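Hudton Residents' Forum
Board: Shared Kitchens and Common Rooms
Topic: Proposed change to breakfast hours

galanis_house_office
Posted January 1, 2019
Residents are advised that the Galanis House kitchen is proposed to open at 7 rather than 6 from March. The annual heating charge for the room stands at $3,710. Comments are invited in this thread.

northstair12
I wish to record an objection. Those of us who take the early bus to Wunthorpe eat before 6:30. A later opening would leave us without breakfast on working days.

Most early users need very little. Two slices of bread on a plate would be a typical meal, and the oven is not required.

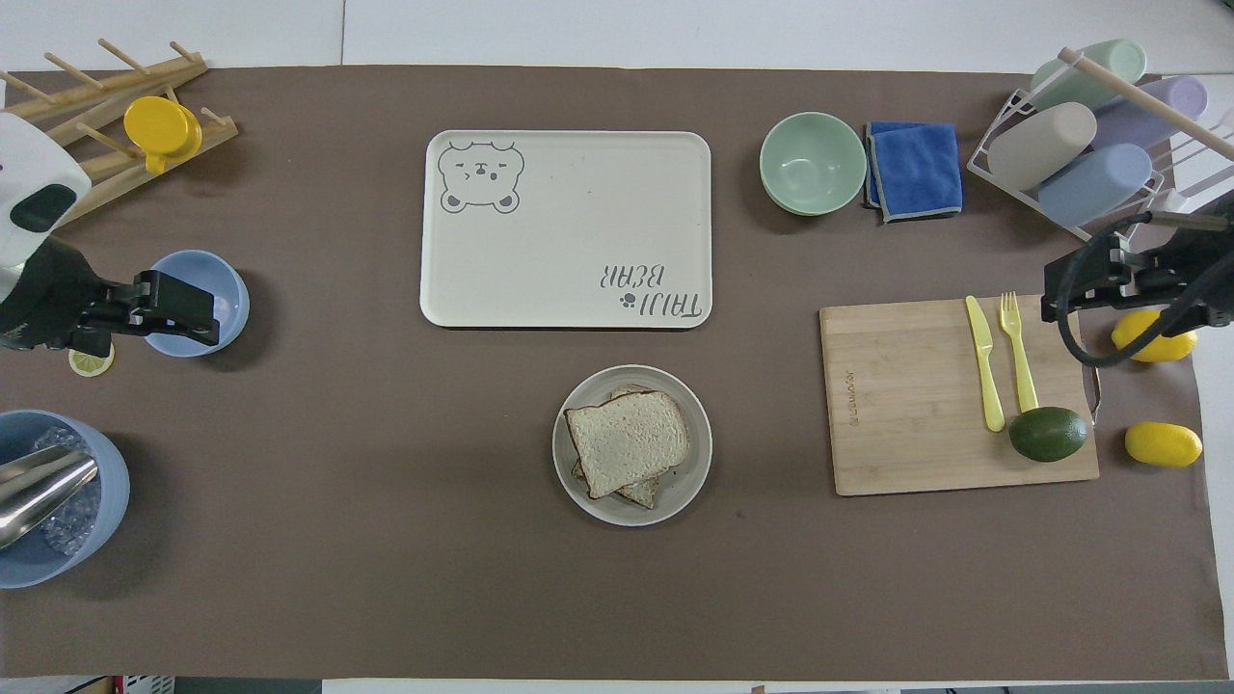

Re: Proposed change to breakfast hours
brendero_tenant
I respectfully disagree with the previous member. Brendero House moved to 7 last year and saved $873. Toast may be made in one's own room.

northstair12
Toasters are prohibited in rooms under section 12 of the house rules. Please consult the rules before making such suggestions.

brendero_tenant
I accept the correction regarding toasters. My view on the hours is unchanged.

galanis_house_office
Both positions have been noted. Would members support a 6 opening with the heating left off until 7?

northstair12
I would support that.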